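Last updated: January 3, 2023

We use cookies to improve your experience. By continuing to browse you accept our cookie policy.

Open day at Kallomik: an afternoon of putting things in the bin

I have been on the brewery tour, the mint tour and a tour of a place that makes traffic cones, so when Kallomik opened its doors to anyone who filled in a web form, I filled in the web form. The company is gathering demonstrations for a household robot it calls Cekeo. The robot lives upstairs and wasn't receiving visitors. The open day was about what it eats.

What it eats is tidying. Downstairs there are mock-up rooms, each named after something I never got to the bottom of. Erham is the kitchen. Yadav is the sort of room where somebody works, snacks and sleeps off lunch without much of a boundary between the three. People walk around in them with a hand-held gripper, two jaws and a handle, doing the chores that the rest of us do with the hands we were issued. A camera on the gripper records each attempt, and the attempts go off to be learned from. Our guide called them episodes, which made me expect more plot.

An episode starts with a card. The card says something like "clear the table, rubbish only", and the operator decides what counts as rubbish, and that turned out to be the most contentious part of the afternoon. Is an empty packet rubbish? Yes. Is a packet with one biscuit left in it rubbish? Our group split along what I suspect were family lines. The house rule is that if it still rattles, it stays.

Each room gets 600 episodes before the furniture is moved and they begin again. When we came through, Yadav was on number 261. I asked whether the operators got bored and was told they rotate every two hours, and I took that as a yes.

The mess is done on purpose, and done with some care. There is a cupboard of it. After each run a person comes in and untidies, working from a sheet so that the same carton doesn't end up in the same spot all week. If it did, the robot would learn to reach for that spot whether or not there was a carton in it. I have a teenager who operates on the same principle with the fridge.

Then they let us have a go. Visitors' episodes are kept in a separate folder, and the guide was too polite to say what the folder is called. You squeeze, the jaws close, and everything you know about picking up a wrapper leaves your body. Wrappers are the worst. A box has sides. A wrapper has opinions. I chased one along a practice bench for most of a minute while a girl of primary school age waited her turn with great patience.
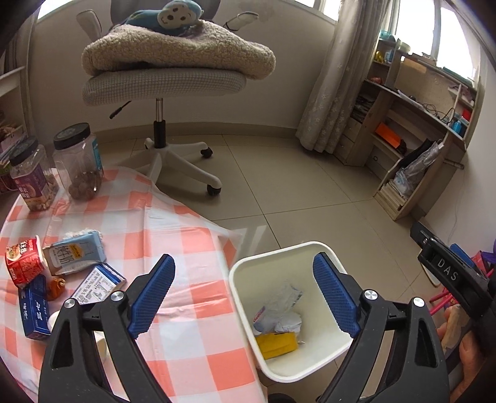
The dropping is a skill too. Beginners let go from too high and miss, or push the whole tool down into the bin as if posting a parcel. The good operators stop over the opening, wait a beat, and release. They also keep the failures, within reason: a fumble followed by a decent recovery is worth having, because Cekeo is going to fumble. Mine had the fumble and then a second fumble, and the guide made a note.

I'd hoped to see some sign of what all this tidying adds up to, but the answer to most questions along those lines was "September". There was a short video of Cekeo moving a cup from one side of a bench to the other. It got a round of applause, and I clapped as well, having just failed to do the same thing.

Practical notes. Tours run in groups of 12, parking is on the street, and the coffee comes from a machine that hasn't been automated nearly enough. Kids are welcome and will be better at it than you. Wear flat shoes, as there's a fair bit of standing about on hard floors. The gift shop is a tray of stickers by the exit – I took two.

When I got home there was a biscuit packet on the kitchen table. I picked it up and it rattled, so I left it there.

14 comments · 9 shares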